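Foam dice, a bead spill and the tray that never gets used

Thursday, already past bedtime, typing fast. Dice first, beads second, table last.
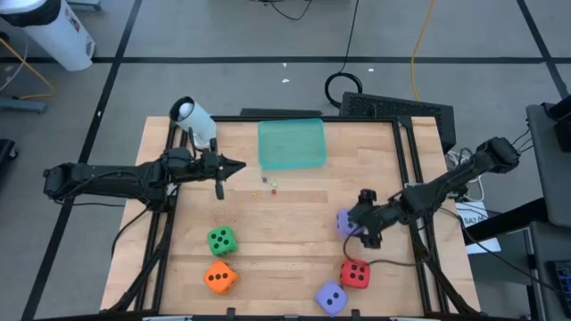
The dice

Foam ones. Got them after the wooden set went down the stairs at the old place in Giltosthorpe and woke up the whole building. Should have bought foam from the start. They don't clatter, they don't dent anything, you can throw one at your brother and it's fine (it's not fine, but it's fine).

Five on the table. Green, orange, red, and two lavender ones. The lavender is everybody's favorite and I have no idea why. Same size, same dots. My youngest will trade two turns to get it. I've started keeping it back as a prize which probably makes things worse.

Game we play most is one Tùng Từ taught us when he was staying over in May. He called it Chu. No clue if that's the real name or if he just said something and we ran with it. You roll, you take that many beads from the middle, and if your number matches whatever the last person rolled you put the whole lot back. First to 60 wins. Takes forever. With little kids go to 20, or just stop when someone cries.

A five is great early on and terrible later, because by then somebody has usually just rolled a five. That's the entire strategy.

One complaint. Foam dice don't roll so much as flop. If you drop them straight down they land pretty much how you were holding them, and my oldest worked this out in a single afternoon. So now there's a rule, it has to tumble at least once or you go again. Arguments about what counts as a tumble, obviously.

The beads

Ugh. Tiny ones, red, yellow, green, blue. I bought a bag of 1000 from the craft store in Hurnport thinking that was a sensible number. We did a full count over a rainy weekend, because they asked and I was tired, and got to 903. So either the bag was short or there are 97 beads in my floor. I've met a few of them barefoot and I know which it is.

They are too small for this game really. Adults can't pick them up one at a time without pinching two. The kids are much better at it, they sort of press a fingertip down and lift. Tried buttons for a while, buttons slide around less but we only had the boring white kind and nobody wanted to win those.

Things I've tried for getting beads up off wood:

Back of a spoon. No.
Piece of tape wrapped around your hand sticky side out. Works, then you have to peel every single bead off the tape.
Postcard pushed flat along the table into a tray. Best so far. Go with the planks, not across them.
Vacuum with a sock over the end. Works really well, very loud, lost a sock.

The tray

The teal see-through plastic one. Rounded corners, a bit of a rim all the way around. It's meant to be the bead tray. The beads are meant to be IN the tray. In practice it sits at the back of the table with nothing in it and the beads live in a little heap on the wood right in front of it, like it was never invented.

I do get it. The rim is low but it's still a rim, and when you're reaching in for a pinch of beads your knuckles bump it. I thought about a felt mat in the middle instead, haven't done it. If somebody has a flat tray they like with basicaly no edge at all, tell me in the comments.

The table

Butcher-block style top, light wood. I went back and forth on this for months. Wanted something dark, was talked out of it, and I'm glad, dark beads would vanish on a dark top and light ones vanish on this one less than I'd feared. The yellow is the hardest to spot. It's close enough to the wood that you only find it with the side of your hand.

I wipe it down with a damp cloth and then a dry one and that's about all it gets. Someone recommended Zorkov oil for it and I have a can in the cupboard, unopened. The can says two coats and leave overnight, and there hasn't been a night when that table was free yet.

Anyway. Next time I want to write down the other game, the one with the orange and green dice against the red, where the colors mean different things depending on who's rolling. I need to get the kids to explain it to me agian first. They've changed it twice.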